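Wednesday, December. Signal and roaming, back bench

Carrying on from the last entry. The Clema SIM is now in handset 2 and the Prerby SIM has gone back into handset 1. Both handsets are the same model on the same firmware, so any difference should come down to the network or the antenna path. Swapped the SIMs at 9:40 and let both phones sit until they had registered and stopped hunting.

First job was to repeat the idle readings at the bench, by the window and in the corridor outside the store room. Same order as before, phone flat, screen up, no case. Logged once a second with the field test screen mirrored to the laptop. Wi-Fi off on both. Wi-Fi calling off too, which I had missed on handset 1 last time, so disregard the corridor call results in the previous entry. The idle readings in that entry are fine.

Prerby holds LTE at the bench and in the window. In the corridor it drops to the low band and stays there. It does not come back up when the phone returns to the bench unless I toggle airplane mode or wait out the idle timer. Clema does the opposite: it sits on the low band everywhere and only moves up under load. Start a download and it climbs within a few seconds, stop the download and it falls back. Bars on the display are no help with any of this. Handset 2 showed full bars through a stretch where the signal quality figure was poor enough that pages were timing out.

Clema resells on the Barajas network, so in principle a Barajas SIM should give the same readings as the Clema one. Put the spare Barajas prepaid in handset 2 to check. Idle readings match closely. Under load they do not. Barajas picks up a second carrier at the window and Clema never does, same phone, same spot. Either carrier aggregation is not enabled on the Clema plan or the carrier settings file on the handset doesn't list the combination. Have not found out which. The settings version for Clema is older than the one for Barajas.

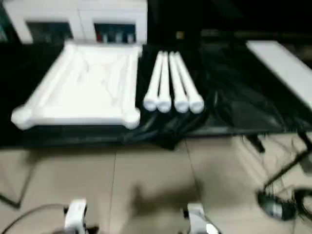

Call drops next. Test was a held call to the Eltby office landline, four minutes, walking bench to corridor to stairwell and back at a normal pace. Did it on each SIM with voice over LTE on, then again with it off. Prerby with it on: audio gap at the corridor door, call survives. Prerby with it off: dropped in the stairwell on the first walk, fine on the repeat. Clema with it on: no gap that I could hear. Clema with it off: call will not set up at all, straight to failed. I take that to mean there is no older network left to fall back on under that plan. Worth knowing before anyone puts a Clema SIM in one of the old handsets, which don't do voice over LTE.

Data side. The Prerby business plan has 2,000 minutes and the shared data pool. The usage page on their portal lags the handset counter. After the morning's downloads the handset counter said 197 MB and the portal had not moved. Checked again after lunch and it had caught up, slightly higher than the handset. Presumably they round up per session. If we run the logging handsets with short sessions all day, the rounding will add up and the pool will look emptier than our own logs say. Suggest keeping one session open during a logging run.

Voicemail on the Clema SIM still diverts to the old number. The divert code is accepted and then reverts after a restart. Tried it in both handsets, same result, so it is being set from their end. Raised it through the web form, no reference number given.

To do:
Repeat the stairwell walk on Prerby with voice over LTE off, at least 4 more times. One drop in 2 walks says nothing.
Update carrier settings on handset 2 and rerun the load test at the window with Clema.
Same load test on Barajas straight afterward, so time of day is not a factor.
Get the Eltby site readings with both handsets before the plan renewal. Their complaint is about the ground floor only, so skip upstairs.
Charge the spare battery pack. Handset 1 was at 4 percent by the end of the walks and had gone into low power mode, which may have affected the last Prerby run. Marked that run in the log.

SIMs are back in the labeled sleeve, except Clema, which is still in handset 2.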